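Flitlow Two-Arm Dish Station

Sold and set up by Dutavwood

Model 342 - tabletop, two arms, washes plates, bowls and trays by hand (well, by gripper)

I run the small equipment side at Dutavwood, and before that I spent a long stretch in cafe kitchens with my sleeves wet to the elbow. So this is the one page on our site I asked to write myself! The Flitlow is a pair of arms that work over an ordinary table with a sponge and some suds. It's meant for places that have too many dishes for one tired person and too few for a big machine.

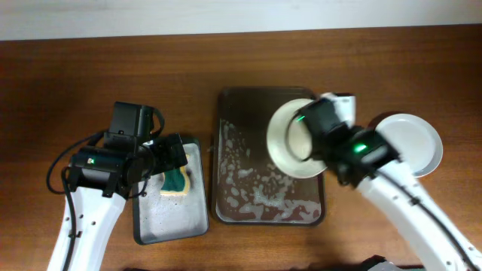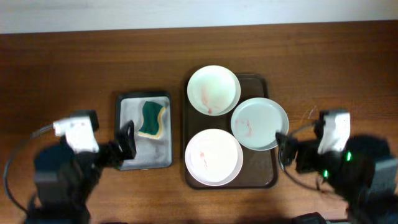
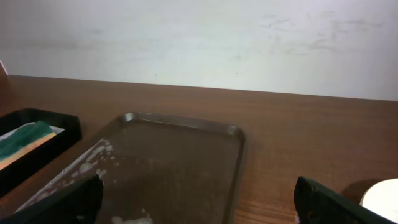
Sponge tray on the left, big tray in the middle.

Let me start with what changes for your people, as that's what I get asked first. Somebody still scrapes the leftovers, somebody still brings the dishes over, and somebody still looks at every piece before it goes back on the shelf. What goes away is the standing and scrubbing. At Lytvynenko, a lunch place with 20 seats, the dish shift used to be the job everyone swapped out of. Now whoever is on prep loads the table between other things, and the late person gets to help close instead of being stuck in the back until everything is done.

I won't pretend it's all smooth. The crew there didn't love it at first (one of them kept rewashing plates that were perfectly fine), and a couple of people wanted to know straight out if their hours were going. Please have that talk before the boxes show up. The owner kept the hours and moved them to the front, and I think that's why it settled down. If you're buying this to run a kitchen with no one in it, I'd rather you didn't - it needs a person close by, and it stops and waits when it isn't sure.

It's also slower than a good dishwasher with a deadline. I can beat it easily for ten minutes. After an hour, no chance.

What you get
Two arms with grippers
One sponge tray
One large work tray
Cables, table clamps and a stop button on a long cord
Setup visit and a half day of training for your crew

What you bring
A solid table against a wall
A power outlet within reach
Your own dishes, sponges and soap

A word about dishes. During the setup visit we teach it your plates and bowls, up to 10 shapes. Bring the odd ones too, especially anything deep. Knives and thin glassware stay with the humans, please. Big flat trays are fine, and those are what the bakery folks at Plilell bought theirs for in the first place. They do trays in the morning and cups by hand, and they seem happy with the split.

Daily care takes a few minutes. Hit stop, wipe down the grippers with a damp cloth, rinse both trays and put in a fresh sponge when the old one gets ratty. Don't spray the arms! Check that the cables can still move freely, then wipe the table.

Renting and buying
Rental is $481 a month with service included, and you can send it back after the third month. If you want to buy, write to us for a quote, as the price depends on your table and how far we have to drive. Rental payments from those first three months count toward the purchase.

We're booking setup visits for December now, mornings only. Tell us what your table measures, what you wash most of, and who'll be working next to it. I'd like that last person in the room when we come by, even if it means moving the visit to 7 a.m.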